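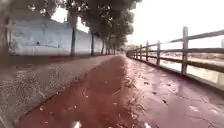
Where had my father's boat gone?

She had been sold to a man in Trustton for three hundred pounds and a set of garden chairs, and my father had told none of us.

I found out from the chairs. I came home in May to help my mother clear the shed, and there they were, stacked against the back wall where the oars used to hang. They were green and the cushions were still in their plastic. I asked my mother where they had come from and she said she thought I had bought them.

My father was in the kitchen, doing the crossword. He had been ill over the winter and had got thin in the neck. I asked him about the boat and he filled in a clue before he answered.

"She went to Trustton," he said.

"Went how?"

"On a trailer."

He wouldn't say any more until he had finished the corner he was working on. Then he told me the price, and about the chairs, and that the man had seemed decent and had a daughter who wanted to learn to row. He said all this as if he were reading it off the back of a packet.

I should explain about the boat. She was a rowing boat with a small mast that could be put up if you had the patience. He had built her in the yard behind the house at Sernside, from a set of plans he sent away for, in the year before I was born. The plans said she would take 131 hours. He wrote down his own hours in pencil on the inside of the shed door, and when he got to 401 he stopped writing them down. The boat was not finished then. She still had no seats.

The marks were on the door yet. I had looked at them every summer of my childhood without knowing what they were, and I believed for a long time that they had to do with my height.

He called her the Brouwer, after the firm that sold him the plans. My mother had expected him to name the boat after her. She mentioned it at Christmas most years.

"You might have asked," I said to him that day in the kitchen.

"Asked what?"

"If anyone wanted her."

"Did you want her?"

I lived on a third floor in a city with no river worth the name. I had not been out in the boat for nine years. I said that wasn't the point, and he went back to his crossword, and I went back to the shed and threw away a great many jam jars.

In the evening I walked down to the canal. It was what I always did at home when I was cross, and I suppose my parents knew it, as neither of them ever asked where I was going. The mooring was at the end of our lane. His rope was still on the post. He had tied it in the knot he used for everything, parcels and gates and the lid of the bin, and it had gone hard with weather. I tried to undo it and broke a nail.

There was a woman on the next mooring, washing a saucepan over the side. She asked if I was from the house with the blue gate. I said I was.

"He comes down most mornings," she said. "Your dad. He stands there."

"What does he do?"

"He stands there. Then he goes home."

She dried the saucepan on her jumper and went inside.

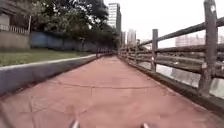

## The road to Trustton

I did not plan to go and see the man. I had to drive to Trustton in any case, to take two boxes of books to the charity shop, and the shop turned out to be shut for stocktaking. So I had the books still in the car, and an afternoon, and the bill of sale, which I had found in the bread bin.

Trustton is four streets and a church. The house was at the bottom of the last one, with a slipway next to it. The boat was in the front garden, upside down on two trestles, and a girl of about fourteen was scraping the bottom of her with a tool that was too wide for the job.

I stood at the gate. The girl had headphones on. She had done one side and got a little way into the other, and the paint was coming off in curls and lying all over the grass. Under the blue there was green, and under the green there was a white I had forgotten. I had helped with the green. I was six and was allowed to do the part below the waterline, where it wouldn't show.

The father came out and asked if he could help. I said who I was. He looked worried, and I saw that he thought I had come to ask for her back, and until that moment I think I had.

"We're looking after her," he said.

"I can see that."

"There was a soft bit by the stern. I rang your father about it. He told me how to cut it out."

"He told you on the phone?"

"He's rung a few times since. He rang on his own account to say we should go easy with the sander." He rubbed the back of his head. "I don't mind. He knows a lot."

He made tea, and we drank it standing up. The girl took her headphones off and asked me what the name meant. I said it was the firm that drew the plans. She said that was a bit boring and she was going to change it. Her father told her not to be rude.

"What to?" I said.

"Clokov."

"What's that?"

"It's from a game. He's a sea captain but he's also a wolf."

I said my father had always held that it was bad luck to change the name of a boat. She said she had looked that up, and you could get round it if you wrote the old name on a bit of paper and burned it and said sorry to the sea. They were eleven miles from the sea. She was going to do it in the sink.

I gave them one of the boxes of books, mostly because it was heavy. There was a book of knots in it. The other box I took home again.

On the way back I pulled over in a gateway and ate a sandwich I had bought that morning. It was egg. I remember being angry about the telephone calls. He had not rung me more than twice all winter, and both times it was to ask how to turn off something on the television. I had thought he was not a man who rang people.

When I got in he was sitting outside on one of the green chairs. He had taken the plastic off the cushion. He asked where I had been and I said the charity shop was shut.

"It's always shut," he said.

I sat on the other chair. It was comfortable, which annoyed me. After a bit I said, "She's scraping it with the wrong tool."

He turned his head. I could see him working out whether to pretend.

"How wide?" he said.

I showed him with my fingers.

"That'll gouge," he said. "That'll go straight in at the laps." He got up, one hand on the arm of the chair, and went indoors, and I heard him dial.

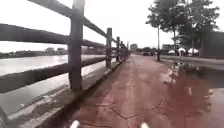

## The launch

They put her in the water at the end of that summer. My father was asked, and he said he would see how he felt, and then he was ready and in his good jacket an hour before we needed to leave. My mother made a fruit cake and carried it on her knees the whole way.

It rained. The man from Trustton had borrowed a trailer that was too long for the slipway, and there was some shouting. The girl had painted the boat a dark red. The name was on the stern in white letters, done by hand, with the V squeezed in at the end where she had run out of room.

My father read it aloud. "Clokov," he said. "Is it Russian?"

"He's a wolf," said the girl.

"Right," said my father.

He walked all the way round the boat, bending down to look along her. He put his thumb on the place where the soft bit had been cut out and a new piece let in. He pressed it and looked at his thumb. Then he said it was a neat job, and the man from Trustton went pink.

They wanted him to go out in her first. He said no. They asked again and he said no again, and my mother said, "Oh, for goodness' sake," and gave the cake to me and got in herself. She had been out in that boat perhaps five times in thirty years. She sat in the stern with her handbag on her lap. The girl took the oars and rowed her out a short way in the rain and round in a ragged circle. She caught her left oar on nearly every stroke.

"She's looking at her hands," my father said.

"Tell her," I said.

"She'll stop."

My mother waved. He waved back with a small movement, the hand held low by his jacket pocket, and kept it up longer than she did.

We ate the cake in the man's kitchen, as it was too wet for the garden. My father drew something for the girl on the back of an envelope, to do with setting the mast, and she said she didn't get it, and he drew it again larger. He told her about the hours on the shed door. She asked how many it had been in the end and he said he didn't know.

"Why did you stop counting?"

"It was putting me off," he said.

He slept in the car going home. My mother's hair was flat with rain and she had cake crumbs down her coat. As we came past the turning for Sernside church she said, in quite an ordinary voice, that she had never liked the name Brouwer.

I went back to the city the next morning. He rang in the week to ask whether I could get hold of a certain kind of brass screw, which they no longer kept in the shop at home. It was for Trustton. I wrote the size down on my hand. Then he told me what he had had for dinner, and asked what I was having, and I said I hadn't thought about it yet.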